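Soft ribbed fingers slipping on small cartons: change the finger, the pad or the controller setting?
Grippers and end effectors
Asked in July, 3 answers, viewed 1,438 times

We are comparing two sets of compliant fingers on a hand-held gripper before we commit to one for the arm. Set A is the ribbed pair sold by Avitero, printed in a flexible magenta material. Set B is a flat-faced pair from Vogler with a thin rubber pad. Both bolt to the same mounting plates, so changeover takes a few minutes.

The test objects are mixed: small cartons, a soft packet, a couple of tall boxes, books and an umbrella. Each is picked from a white table and put down again. Each finger set gets 500 grasps. I log a grasp as failed if the object rotates visibly in the fingers or drops.

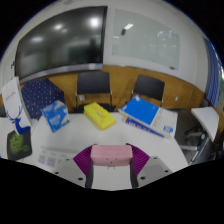

Set A holding the small pink box, wrist camera view.

Set A does well on the soft packet and on anything with an irregular outline. The trouble is with light rigid cartons that have rounded edges. Over the full run it had 21 failures, and nearly all of them were on cartons of that kind. The carton does not drop straight away. It pivots around the contact line when the gripper is tilted, then works its way out. Set B had fewer failures on cartons and more on the soft packet.

Things I have tried so far:

Closing further. The fingers bow outward and the carton sits no better.
Grasping lower on the carton. Slight improvement, but the fingertips then touch the table.
Wiping the ribs with isopropyl alcohol. No change I could measure.

The controller on the arm is a Dultura unit with current limiting on the gripper axis. On the hand-held unit there is no force reading, only finger opening. Is this a finger geometry problem, or should I expect it to go away once the arm is controlling force? I would prefer to keep Set A if possible, as the packets are the larger share of the work.

Answer 1 (accepted)

Mostly geometry. A ribbed compliant finger is meant to wrap around the object. On a small rigid carton it has nothing to wrap around, and what you get is contact on a few ridges. Friction acts at those ridges only, and if they are close to being in line, there is very little to resist rotation about the axis between the fingers. More force makes the finger buckle before it makes the contact patch wider, which matches what you saw.

Force control on the arm will not fix the pivoting. It will make the closing more repeatable, so the failures may be easier to predict.

I would do the following, in this order.

First, check where the carton's centre of mass sits relative to the contact line. If you are gripping well above or below it, any tilt produces a moment. Moving the grasp 5 mm can be worth more than a new finger.

Second, add a thin silicone skin over the ribs on the contact face only. Keep it under a millimetre so the finger still flexes. Glue it at the root and leave the tip end free, or it will peel when the finger curls.

Third, if the skin is not enough, look at a finger with the same outer shape and a closer rib pitch. Avitero lists more than one pitch.

Repeat the carton part of the test after each change and leave the other objects out. With a mixed set you will not see a small effect.

One further point on the log. Separate "rotated" from "dropped". They have different causes and you are adding them together.

Comment from the asker: Split the log as suggested. Most of the carton failures are rotations. The silicone skin brought them down to around a third of the earlier count. Have not tried the closer pitch.

Comment: What glue? Cyanoacrylate goes brittle on ours after a week.

Comment from the asker: Silicone adhesive from a tube, left overnight.

Answer 2

Also look at the wrist camera before you settle on fingers. We compared an Elura wide-angle camera with a narrower one on the same mount. With the wide lens both fingertips and most of the table stay in view, and you can catch the start of a rotation from the carton's printed face turning against the ribs. With the narrow one the fingers filled too much of the picture and small rotations were hard to score. The cost is distortion towards the edges, so calibrate with a fisheye model. The standard pinhole model gave us poor residuals near the corners.

It won't stop the slipping, but your failure counts will be more reliable. Keep the exposure fixed as well. Ours was hunting whenever a window came into view.

Answer 3

Had the same with the Vogler ones, went back to suction for cartons. Works fine.

Comment: Suction is not an option on a soft packet, and the question says packets are most of the work.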